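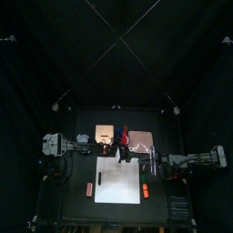

1/ Search campaign notes, October 2026

I run paid search for Evine, a small shop that sells kitchen textiles. We moved our account to a new setup this month and I said I'd post what changed. It's a short thread, mostly for people with small budgets.

2/ The old account had 398 ad groups. Most of them held a single keyword each. It was a common way to build accounts when I started, and I kept adding to it for years without asking if it still made sense.

3/ The new one has 4 campaigns: brand, tablecloths, aprons, everything else. Traian Mihăilă did the rebuild with me. He handles search for Malska and had already done this once, so I mostly copied his naming rules.

4/ Before moving anything we pulled the search terms report and went through it by hand. We ended up with 1424 negative keywords. A lot were duplicates spread over old lists. After cleanup we kept 288, all in one shared list.

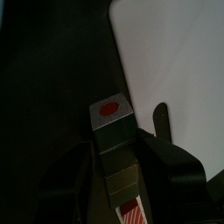 5/ Budgets were the hard part. I used to treat each campaign's budget as separate, then wonder why brand had money left over while aprons ran out by lunch. Now I set them in order of priority and work down. Think of the small dark cube with the red dot, on top of its column of blocks: that one is brand for us. It gets funded first, then the next one down, and whatever is left goes to "everything else" at the bottom.

6/ Bidding: we left manual bids on for aprons and put the other three on automated bidding with a target. I wanted one campaign I could still compare with the old numbers. I'll switch it in November if the others hold steady.

7/ Conversion tracking needed fixing too. We were counting newsletter signups and purchases as the same thing. If you do one thing after reading this, open your conversion settings and check what is marked as primary.

8/ For reporting I use Kando, which pulls cost and orders into one sheet. Traian prefers Furtună. Both do the job. Pick the one your boss will open.

9/ A few people asked about results. It's too early. Clicks are down a little, cost per click is down too, and orders look flat – but the signup fix changed what we count, so I don't trust a before and after comparison yet.

10/ Next up is ad copy. Half of our headlines still mention a free shipping offer we ended in spring. I'm rewriting those this week, starting with tablecloths. Replies are open if you want the naming rules.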